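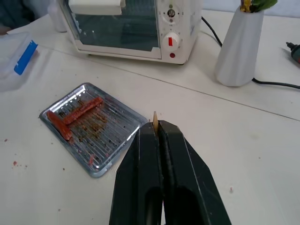

*图 3-1 腕部相机视角:夹爪、烤盘和后面的小烤箱*

## 3 采购前的规划与预算

本章写给要填采购单的人。机械臂怎么上电、怎么标定,见第 4 章。如果贵单位已经先下了单再来读本章,请直接跳到 3.5,那里讲如何向财务解释。

### 3.1 先写任务,再看样本册

1. 用一句话写下机器人要做的事,例如“把香肠从烤盘上夹走”。写不成一句话的,拆成两个任务,分别估价。
2. 列出任务会碰到的每一样东西:烤盘、烤箱门把手、旋钮、杯子。样本册里的工件总是一块干净的方块,您的工件多半没有这么好的教养。
3. 给每样东西注明最窄处和最重处的数值,由此确定夹爪的开口和负载。
4. 把清单交给没有参与选型的同事读一遍。对方提出的第一个问题,通常就是报价单里漏掉的那一项。

> **注意** 两指平行夹爪能处理的物体比销售演示里少,比悲观的工程师说的多。请带着自己的工件去试机。

### 3.2 单臂还是双臂

Vuveck 工作站有单臂和双臂两种配置,底座和控制柜通用。日后加装第二条臂是允许的,价格也会让您记住当初省下的那点钱。

1. 检查任务中有没有“一手扶、一手取”的动作。有,选双臂。
2. 没有这类动作,但希望两边交替作业,先按单臂做一次节拍估算。
3. 选双臂时,腕部相机、支架、线缆和夹爪一律按两套计。本手册的旧版只写了一套,Detlef Vogler 为此收到过不少来信,措辞都很节制。

第二条臂的外围套件(相机、支架、夹爪、线缆)目录价为 3,007 欧元,不含安装。零头的 7 欧元是什么,我们问过,没有得到答复。
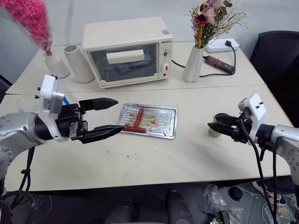
Frauke Sauerland 审阅本节初稿时写道:“你们把外围套件单独列价,读者会以为可以不买。请写明,没有它,第二条臂只是一件很贵的衣帽架。”意见已采纳,特此写明。她还问,备用夹爪指该记入设备还是耗材。请记入耗材,否则每换一次都要走一遍资产报废流程,而那套表格的寿命比夹爪指长得多。

### 3.3 桌面、电源与线缆

1. 按双臂的伸展范围确定桌面,再给实验用具留出后排位置。用两张桌子拼接时,量一下接缝两侧的高差,机器人对台阶的看法比人严格。
2. 给台面电器单独安排插座。小烤箱一类的发热设备不得与控制柜共用一个插排。
3. 为每条臂预留线缆余量,并让它转到极限姿态检查一遍。线缆从腕部垂下属于正常情况,被关节咬住则属于维修单。
4. 把人坐的椅子也画进平面图。所有平面图都忘记椅子,所有房间里都有椅子。

> **小心** 涉及加热食品的任务,须在预算中列入隔热垫和可清洗的夹爪指套。保修条款不认“油渍”这种故障。

### 3.4 预算表怎么填

| 项目 | 填写数值 | 说明 |
|---|---|---|
| 第二臂外围套件 | 3,007 欧元 | 仅双臂配置 |
| 每月耗材 | 200 欧元 | 指套、清洁用品、食材 |
| 交货期 | 40 天 | 自订金到账起算 |
| 首次保养 | 18 个月 | 费用列入次年预算 |

食材一栏常被划掉,理由是“香肠不算设备”。请保留,并附上任务清单。Wunderlich 分部曾把它写成“柔性圆柱形试样”,一次通过,但我们不推荐这种做法,因为审计时还得再解释一遍什么叫柔性。 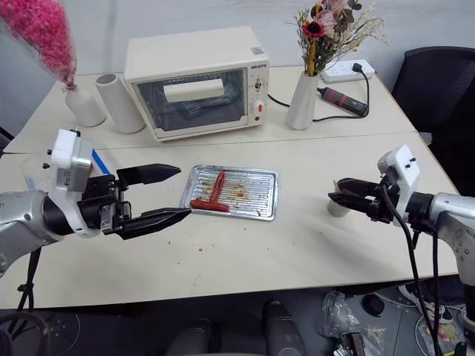

耗材之外,还有一笔容易漏掉的是工时。换工件、擦台面、重新摆盘,都要有人做,而这个人往往已经被算进了“自动化节省的人力”。填表时请这样处理:

1. 把复位工时单列一行,按每班计。
2. 写上具体的名字。写“团队共同负责”的那一行,最后都由坐得离机器最近的人负责。
3. 用 Akano 排班表核对,此人在同一时段没有被安排去别处。
4. 将合计值填入 Jolska 采购模板的“运行成本”栏,不要填入“其他”。“其他”栏在汇总时会被自动隐藏,这一功能据说是应客户要求开发的。

### 3.5 已经下单怎么办

1. 对照 3.1 的清单,标出现有配置做不到的动作。
2. 向供应商索取加装报价,并确认交货期。希望在当年内到货的,请在 10 月之前提交补充订单。
3. 写一页说明交财务,用“分阶段建设”一词。Ida Ostermann 提供的范文见附录 B,段落顺序请勿改动。
4. 在补充订单批准之前,不要拆第二条臂的运输锁。未接线的机械臂仍然很重,夹手时也不看合同状态。

> **注意** 附录 B 的范文每个项目只能使用一次,申请编号由 Wiebke Weidemann 登记。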